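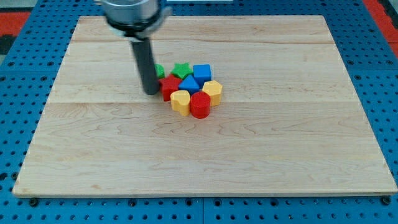
Attachment 1: start-of-episode still, overhead-front camera, block pushing task

Ticket: Block pushing, start positions not varied enough / episodes dropped at export
Project: Brostura
Station: Zumeck
Opened by: Nomvula Adams
Assigned to: Kastriot Janevski
Opened: March 17, 2021
Priority: Normal
Status: Closed

Description of problem

I ran block pushing on Zumeck for the full morning shift. The recorder shows 87 episodes saved. After export the training set has 58. No error came up on the operator screen and the green "saved" message showed every time.

Second problem, may or may not be linked. The last policy trained from this station only does well when the blocks start in a bunch. When I spread them out by hand it pushes at the place where the bunch would be and then stops. Attachment 1 is typical of what we record. All the blocks are together a little left of the center of the board, the tool is down next to them on the left side, and the whole right side and the near half of the board are clear.

Steps to reproduce

1. Start the recorder with the block pushing profile.
2. Load an instruction from the list (example: "push the red star away from the yellow heart").
3. Drive the arm until the instruction is done, press Save.
4. Repeat for a shift.
5. Run the nightly export by hand and compare the counts.

What I tried already

Restarted the recorder. Ran the export a second time, same 58. Checked disk space, fine. Swapped the controller for the spare in case Save was sending twice. No change.

Comment 1, Kastriot Janevski

Thanks. Please send the export log and the recorder log from the same shift. Don't delete the raw episodes, even the short ones.

Can you also tell me if you reset the board between instructions or keep going from where the blocks ended up?

Comment 2, Nomvula Adams

Logs are in the ticket folder.

I keep going. The sheet on the wall says to chain instructions and only reset when a block is out of reach or off the board. When I do reset I push everything back together with my hand.

Comment 3, Kastriot Janevski

Read through both logs. The episodes are not lost. The export is filtering them out. Lines look like this:

export: skip episode, reason = start_pose_check
export: skip episode, reason = start_pose_check
export: skip episode, reason = too_short

There are 29 skipped in all. 17 are start_pose_check and the other 12 are too_short.

start_pose_check compares where the tool is in the first image with where the arm says it is. If the two are too far apart the episode is thrown out. It was added after the Vellport station had its camera knocked. I don't know yet if the camera on Zumeck has moved or if the check is wrong.

Comment 4, Kastriot Janevski

Went to the station. Camera mount is tight. I ran the calibration check with the tool at the four corners of the board and the error was small at all four. So the camera is good.

The bad ones all have the arm still moving in the first image. If you press Start while the arm is coming down, the image and the arm reading are not from the same moment, and the check fails. It is a timing problem and the data after the first second is usable.

Comment 5, Nomvula Adams

That fits. I press Start early to save time. Should I wait?

Comment 6, Kastriot Janevski

Yes, wait until the arm is still. I will also make the recorder hold off until the arm has stopped, so it won't matter who is driving.

On too_short: the limit is set too high for this task. It came over from the sorting profile. An instruction like "touch the blue cube" takes very little time if the tool is already close. Lowering the limit for block pushing only.

Comment 7, Kastriot Janevski

Now the second problem. I plotted the block positions from the first image of every episode we have from this station, 365 of them with today's. Nearly all of them sit in the same patch of the board. The near half has almost nothing. The chaining should spread things out over time, but most instructions on the list are "next to" or "between" type, so the blocks keep getting pulled back in. Then the hand reset bunches them again.

Changes for the next shift:

- Reset by placing the blocks apart, using the random layout on the operator screen.
- Start the tool from a different side of the board each time.
- I have added "move X to the near right corner" and "separate X from Y" to the instruction list. Use them as they come up, please don't skip them.

Bunched starts are still fine to keep. We need them too, because getting one block out of a tight group is the hardest thing the policy has to learn.

Comment 8, Nomvula Adams

The random layout button is grayed out on my screen.

Comment 9, Kastriot Janevski

Permission was missing for operator accounts. Fixed, log out and in again.

Comment 10, Nomvula Adams

Works now. Did a short run with the new recorder build. Everything I saved came through the export. The resets take longer with the random layout, so expect fewer episodes per shift.

Comment 11, Kastriot Janevski

Fewer is OK. I re-ran the export on the old raw data with the first second trimmed and the new length limit. All 29 are back in the set. The wall sheet needs the new reset steps; I have asked for a new print.

The same recorder build goes to Angelovski next. Retraining is tracked in its own ticket. Closing this one.

Resolution: Fixed (recorder start delay, export length limit, operator permission). Reset procedure changed.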